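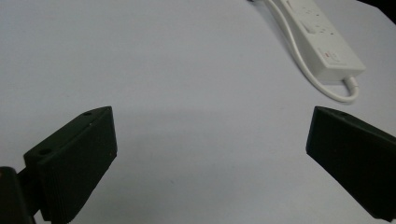
Casa y taller > Mesas, tableros y cables

Tablero blanco encima de la mesa y qué hacer con la regleta
Publicado por mesa_y_manta en octubre, 22:40

Buenas noches a todos. Llevo tiempo leyéndoos y por fin me animo a abrir tema, así que perdonad si me enrollo, que me conozco. Tengo en el cuarto de trabajo una mesa de madera clara, la Öberg de 126 cm, que me encanta y que me da una pena tremenda rayar. Le he puesto encima un tablero blanco liso, un Tralis mate, para tener una superficie clara donde apoyar las cosas sin ir pidiendo perdón a la madera. Hasta aquí estoy feliz, de verdad, porque el blanco mate da una luz muy agradable y no molesta a la vista.

Lo que no tengo resuelto es la corriente. La regleta blanca vive encima del tablero, en la parte del fondo, con el cable haciendo un bucle al lado, y por el suelo, que es de moqueta gris, hay un lío de cables negros y blancos que ya ni intento seguir. La mesa tiene un agujerito redondo hacia atrás pero es pequeño y por ahí no pasa una clavija ni con cariño. ¿Vosotros la dejaríais arriba, la colgaríais por debajo o la mandaríais al suelo con el resto de la familia?

moqueta_gris escribió:

¡Bienvenido! Yo la colgaría debajo sin pensarlo mucho. En mi casa tengo una bandeja de rejilla atornillada por abajo, me costó 17 euros en Traltulo, la tienda de Trarkham, y desde entonces paso la aspiradora por la moqueta sin tener que ir apartando cables con el pie (que era lo que peor llevaba, y mira que soy paciente). Tardé una tarde en montarla, contando la merienda.

regleta_arriba escribió:

Pues yo vengo a llevar la contraria, con todo el afecto. Tuve la regleta debajo más de un año y acabé harto de meterme a gatas cada vez que quería enchufar algo. Si la mesa es de trabajo y conectas y desconectas a menudo, la regleta tiene que estar donde llegue la mano. Ahora la tengo arriba, pegada al borde de atrás, con dos tiras de velcro para que no se pasee. Queda menos bonito, os lo concedo, pero la espalda me lo agradece.

moqueta_gris escribió:

A ver, si se pone la bandeja cerca del canto no hay que meterse a gatas, basta con alargar el brazo. Y además en un tablero blanco se ve todo, cualquier cosa que dejes encima parece que está pidiendo que la recojas. Para gustos, claro.

regleta_arriba escribió:

En tu mesa será cerca del canto. En la mía hay un travesaño justo ahí y la bandeja tuvo que irse al fondo. Mesa_y_manta, mira primero qué tienes debajo antes de comprar nada.

tornillo_suelto escribió:

Me meto entre los dos. Lo que más me preocupa a mí es lo de atornillar a la Öberg. La mía mide 750 mm de alto y el sobre es más fino de lo que parece, casi me asoma un tornillo por arriba. Si el cariño por la madera es tan grande como cuentas, yo usaría una pinza de las que aprietan en el canto trasero, que no deja marca si le pones un trocito de fieltro. Y el velcro, cuidado con el adhesivo en acabado mate, que al quitarlo en mi tablero dejó un cerco y no ha habido manera.

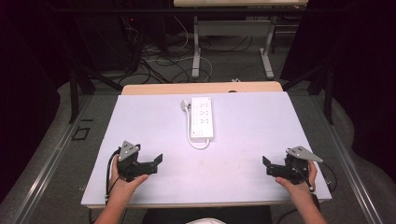

¿Se puede enchufar una regleta a otra para llegar más lejos?

Lo recomendable es que cada regleta vaya directa a un enchufe de pared – si no alcanza, conviene comprar una con el cable más largo y dejar a la otra descansar en un cajón.

mesa_y_manta escribió:

Qué gusto de respuestas, gracias a los tres. He estado mirando por debajo con la linterna del móvil y travesaño hay, así que le doy la razón a regleta_arriba en lo de mirar antes. De momento voy a probar la pinza con fieltro y la bandeja la dejo apuntada para más adelante. El tablero Tralis se queda tal cual, sin velcro ni adhesivos, que lo quiero liso.

Lo del suelo lo haré por partes: primero separar los blancos de los negros, ponerles una etiqueta a cada extremo y luego ya veremos cuáles sobran – sospecho que bastantes.

moqueta_gris escribió:

Las etiquetas, en papel de las que se doblan como banderita. Las de cinta de carrocero se me despegaron todas en verano.

regleta_arriba escribió:

En eso sí estamos de acuerdo.

Tema visto 2459 veces

Temas relacionados
Fieltro adhesivo o fieltro cosido para las patas
Öberg: ¿aceite o cera para la madera clara?
Cómo limpiar un tablero Tralis mate sin dejar brillos
Bandejas de cables en Traltulo, opiniones
Quitar las marcas de las patas en la moqueta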